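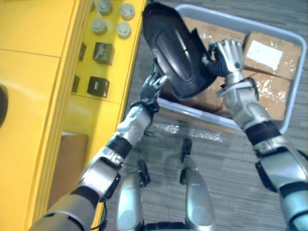

Gray controls on a yellow machine cabinet.

The town that kept its money at home

On the Grimshaw waterfront, a coffee costs 2 skevents. The barista taps a phone against a reader, a little green wave rolls across the screen, and the sale is done before the milk has settled. I did this five times in one day, mostly for the coffee, but also for the pleasure of watching a small idea work so well!

Skevent is a community currency, backed one for one by dollars in an ordinary bank account. It began with 200 members and a spreadsheet. By December it had 3,354, in a town where the hardware store still closes for lunch.

Raelene Whitelaw started it after selling her share of a bakery. She had noticed how much of her card income went out in fees, and how quickly the rest left town. "I'd pay my flour bill and it was gone to another state by breakfast," she told me. "I wanted a dollar to hang around long enough to meet a few people."

Her first version used paper notes with a heron on the front. People loved them so much that they framed them, and a framed note buys no bread. So she went looking for a programmer and found Brodie Doolan, who had spent years writing code for bus ticket machines and knew a great deal about payments that have to go through when the signal drops. 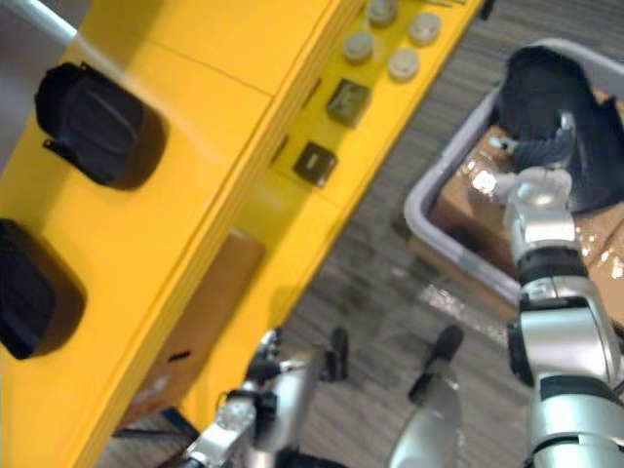 Doolan's big worry was the farmers market, which sits in a dip by the river where phones are close to useless. His answer was a wallet called Dravero. It lets two phones settle a sale between themselves and report back later, with a cap on how much anyone can spend before reconnecting. The cap is there to stop the same coins being spent twice, the old headache of digital cash, and he explained it to me by sliding sugar packets around a table until we had run out of table. I have sat through whole conferences that taught me less.

Cleltex, the credit union that holds the reserve, took longer to win over. Its lawyers wanted to know who would answer for a lost phone, what happens to a balance when a member dies, and whether a teenager could open an account. All good questions, and the rulebook that came out of them is posted on the door of the library (plain language, big type, two pages).

Privacy matters here too. Merchants see that a payment is good and how much it is for. They don't see a name. Whitelaw fought hard for that, remembering customers who paid cash for birthday cakes they wanted kept secret.
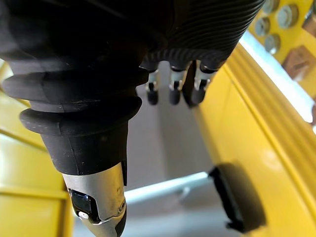
Can you turn skevents back into dollars?
Members can cash out at any Cleltex counter at face value, up to 3,000 a month, and the money reaches their bank account the next business day.

Few of them bother. The plumber pays the sign painter, the sign painter pays the café, and the café buys its eggs at the market in the dip. Doolan is now working on a card for people who don't carry a phone, and his mother has already asked for the first one.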